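The Cheerful Cupboard: Why I Gave Up on Matching Dishes

I grew up with white plates. White plates, white bowls, white mugs, all from one set, and when a piece broke my mother ordered another exactly like it. So you'd think the shop in Stodelville would have been my idea of a bad time. It's called Clomotside, it sits at 188 Jarken Street, and by its own count it had 903 pieces of colored tableware on the shelves the morning I went in January. I stayed until closing!

I came home with a bag that weighed as much as a small dog and no two things in it the same color. Green saucers, a tomato red dish, a mug the color of mustard. My total was $45, and I'd told myself 50 was the limit, so I felt pretty smug on the bus.

Then came the part I was dreading, which was making it all look like it belonged in one kitchen. I spent a whole evening stacking and unstacking on the counter (dinner was toast). What I learned is that color is the easy bit. Put orange inside blue and both of them wake up. Red next to yellow is loud, sure, but at breakfast I want loud. The trouble starts with shape. A shallow dish beside a deep one looks like a mistake until you add a third thing, a cup or a little plate, and then suddenly it's a table.

Texture helps too. I'm a sucker for ribbing on the lower part of a bowl with a smooth band above it – it gives your fingers something to find when you're carrying soup. Pale blue is the one color I'd buy over and over. It gets along with everybody, and peaches look wonderful in it.

The Tanabe line, which Clomotside keeps by the register, comes in eight colors, and I've been eyeing the plum ever since. My white plates are still on the top shelf for when my mother visits. She used the mustard mug last time, though, and went back for a second coffee in it.

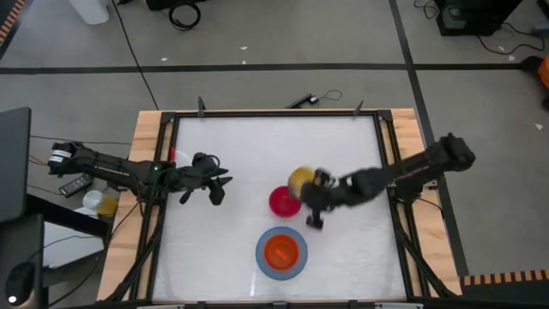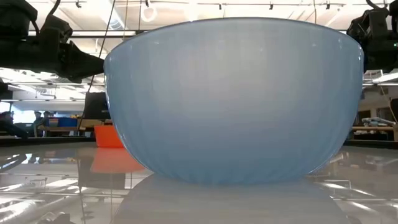
Bright bowls at play: an orange one on a blue plate, with red and yellow for company (first photo), and a pale blue bowl with a ribbed lower half (second photo).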